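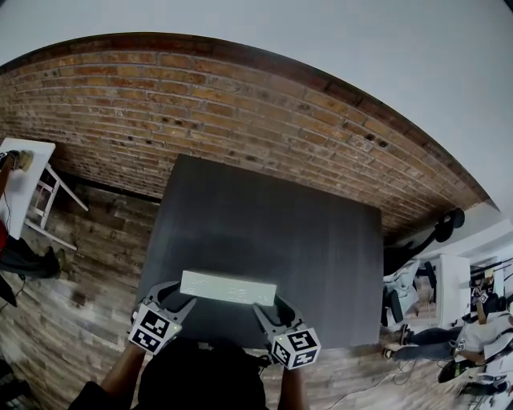 So can it do the ironing yet, a visitor from Redolport asked before she had taken her coat off, and if it can't, what have you all been doing in there? Fair enough. It can't, and a good part of our week goes on finding out why.

Colosov is a small testing house. Firms send us machines that are meant to tidy kitchens, pack orders or stack shelves, and we try them on the jobs in the brochure. We don't build robots and we don't sell them. We have 16 staff, most of whom came from warehouses, hotels and repair shops, and they are hard to impress.

Our chore list has 159 entries. Picking up a flat box and setting it down square is near the top, among the easy ones. People do it without looking. Machines manage it on a good day, with a box they know, and then we swap the box. Folding a fitted sheet is on the last page and we have yet to tick it for anyone.

The Villaseñor trials are our longest-running work and cover shop-floor packing. Jirance covers the home: washing up, laundry, putting the shopping away. Of the 15 machines we looked at for Jirance, we would let two near our own crockery.

We may be proved wrong, and we'd quite like a clean kitchen. Until then we publish every result, including the dull ones, and makers can't pay to have a page taken down. Visits are by arrangement, mornings only. Please bring a box of your own.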